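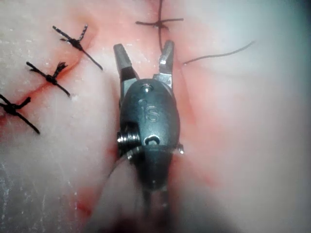
A grasper with its jaws open over pale tissue streaked with red.

Home News Courses People Visit Contact

We use cookies to remember your preferences. By staying on this page you agree to their use. Accept / Settings

Light hands wanted: tissue course returns to Hinden in January

26/11/2019
4 minute read

The tissue handling course at Hinden will be back in January, and this time it is getting a bigger room, a longer day and (to the great relief of everyone who came in the spring) a proper place to sit down and eat lunch. Sign-up opened this morning for surgical trainees in all years, and the teaching office was already answering the phone before the coffee was made.

For those who haven't come across it, the course is given over entirely to one part of surgery that tends to get squeezed in between other things — how to pick up living tissue, hold it, move it out of the way and let it go again without leaving it worse off than you found it. There is no stitching on the first day at all. Trainees spend the whole morning learning to close a pair of jaws on a thin membrane with just enough pressure to lift it, and then they do it again from the other side, and then again with their weaker hand.

Golnar Kiani, who has led the teaching from the start, is very fond of that first morning. "People come in wanting to get on to the big, exciting steps, and I do understand it, I was just the same," she told us. "But a membrane will tell you straight away how hard you are pulling. It goes white, or it slips, or it tears a little and then it bleeds and you can't see what you were looking at. I would love for every trainee to have those moments with us, with plenty of time and a teacher standing next to them."

The past run brought in 147 trainees, a good many of them from Flekholm, where there is a direct train and where word seems to have traveled quickly around the wards. Between them they put in 263 hours of supervised practice, and the feedback forms came back full of kind words along with several pointed remarks about the height of the tables. New ones with a crank on the side have been ordered, so the taller members of the group should go home with happier backs.

The biggest change is to the way the day is laid out. Practice will now run in blocks of 30 minutes with a short pause after each, and trainees will stay with the same teacher from morning until evening. In the spring they moved from table to table, and Kiani felt that too much time went on introductions. "You would just be getting to know how somebody holds their wrist and off they would go," she said.

The afternoon has been filled out as well. There will be a session on keeping a clear view when blood has smeared over the surface, with time given to gentle rinsing and to knowing when to leave a small ooze alone for a minute and simply watch it. Another block deals with looking after the instruments themselves, from checking that the jaws meet evenly to noticing when a cable or a hinge no longer moves as smoothly as it should. That one was asked for by the nursing staff, who will be teaching half of it, and they are looking forward to it enormously!

The teaching will take place in the Živković Room on the second floor, which has better light than the old basement space and windows that open. Lunch is being made by Onus, the café across the courtyard, and vegetarian plates can be requested on the sign-up form. Please do say so ahead of time, as the kitchen there is small and they bake their own bread in the morning.

A fund left to the teaching office will pay for travel for trainees coming from farther away, up to a total of 2000 for the whole course. Requests are read in the order they arrive, and a note from your supervisor should come with them. Nurses and scrub staff are warmly invited to join the instrument block on its own, free of charge, and don't need to book for the full day.

Forms can be picked up at the teaching office or asked for by phone. Places are given first to trainees who were on the waiting list in the spring, and everyone else will hear back before the holidays. Bring comfortable shoes, short sleeves and, if you wear them, your reading glasses.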